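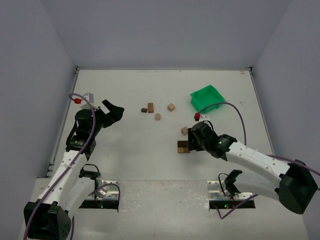 Unit 4: Demonstration by Hand and by Remote Control

Irnholm Robotics Course, lab handout
Revised 12 Feb 2025

4.1 Two ways to show a task

In hand guiding, the operator holds the arm and moves it through the task while the joint encoders record. The operator feels contact directly, but hands and sleeves end up in the camera view, and one person can rarely guide two arms well.

In remote control, the operator moves a pair of leader arms and the work arms follow. The camera view stays clear of people. Contact force is mostly lost, so the operator has to judge the grip by eye. All two-arm exercises in this unit use remote control.

4.2 Block clearing task

Wooden pieces of mixed shape (blocks, cubes, a cylinder) lie on a white table within reach of two arms. The goal is to place every piece in the green bin. Either arm may be used. Stacked pieces may be lifted together if the fingers cover both; otherwise take the top piece first.

Keep the idle gripper open and away from the working one. Upright pieces tip easily, so approach them from the side with the fingers already wide. Close slowly on the cylinder. Watch the cable loops when an arm crosses over the bin.

4.3 Recording

Start the recorder before either arm moves. Stop it when both arms are back at rest. Log the operator, the start layout and the result. A dropped piece does not end the episode if it stays within reach; pick it up and carry on. Mark the episode "recovered".

Discard an episode only for a lost camera stream or a joint fault.

4.4 Data for the assignment

The Ziver set holds 2,963 episodes. Of these, 1,416 use both arms, and the rest use one arm only. Train on the two-arm episodes first, then on the full set, and compare the results on the same start layouts.

Report success per piece as well as per episode. State how recovered episodes were treated.

4.5 Questions to prepare

1. Why does a policy trained on hand-guided data need camera views without the operator?
2. What does a delay between leader and work arm do to the recorded actions?

Reading: Mastero lab manual, chapter 2.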